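Contents | Previous | Next | Glossary | Index

Chapter 7
Storage and the Working Office

An office runs on things that have to be put somewhere. Paper, spare cables, visitor badges, cleaning supplies and coats all take up floor area, and the rent on that area is paid whether or not the things are ever used. A planner who leaves storage to the end of a project will usually find that the staff have solved the problem themselves, with boxes under desks.

This chapter deals with storage as part of the floor plan. Chapter 6 covered desks and circulation, and the same plan of the Putesden office is used again here. Putesden has 50 staff on 2 floors, with a single front desk at street level.

Planners divide storage into active and inactive. Active storage holds items needed during an ordinary working day and should be within a few steps of the person who uses them. Inactive storage holds items kept for legal or seasonal reasons. It can go in a basement, a back room or another building. The Barov warehouse, described later in the chapter, holds 3000 archive boxes for several tenants who have no space for them on site.

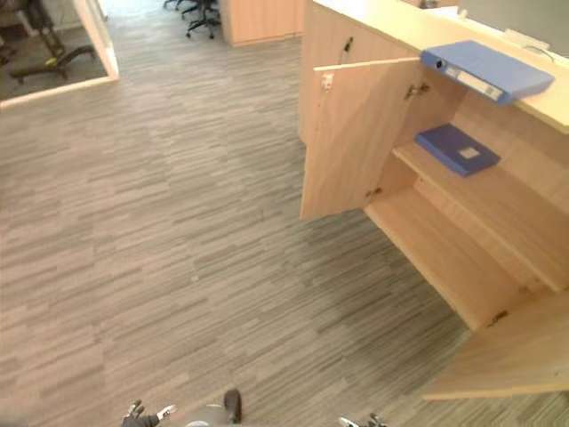

How much clear floor should be left in front of a cabinet with hinged doors?

Leave the full width of the door plus enough room for a person to stand and bend. If the cabinet faces a walkway, add the width of the walkway as well, so that people can pass while the door is open. Where this can't be done, sliding doors or open shelves should be considered.

Door swing is often missing from early drawings. In the first Caldeira plan, cabinets were drawn as plain rectangles, and two of them could not be opened once the desks were in place. The revised plan marks each swing with a quarter circle, and students should do the same in the exercises.

The next section sets out how to carry out a storage survey, using the form developed for the Donitz offices.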